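Parncombe Hollow Assembly Bench, Quarterly Progress Report
Prepared by Aino Honkanen for the Candton program office
Period ending January

1. Bench layout

The second layout was adopted at the start of the period. It replaces the single row of bins used in the fall, which put the outer parts beyond comfortable reach. Each station now has a steel tray in the center with two yellow bins on either side. Paper goes in the tray. Wired parts and circuit boards are kept in separate bins.

The tray is lined with a stack of plain white sheets, laid flat. The top sheet is discarded at changeover. Toivo Koivisto tested cloth and foam liners in the same position and found that both shed fibers onto the boards. Paper will remain the standard liner.

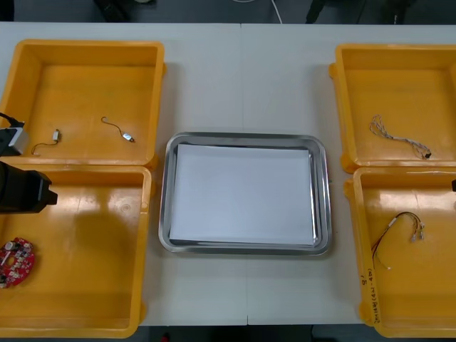 2. Output

301 kits were completed against a plan of 290. Of these, 22 were returned from inspection. Most returns were for bent leads, and the remainder for a missing connector. Eliseo Zamudio has revised the parts sheet so that leads are checked before they are placed in the bin.

Average changeover time fell to 116 seconds. The target in the grant schedule is 120.

3. Supplies

Kwok delivered the second lot of bins in good order. The thicker walls hold up better than the old ones, but the bins take more table space and two stations had to be moved apart. No further bin orders are planned.

4. Open items

Rawiri Te Moana is to confirm the storage limit for round boards. Stacking is not allowed until this is settled. Labels for the bins are still outstanding. Spending is within budget on all lines except freight, which will be covered in the next report.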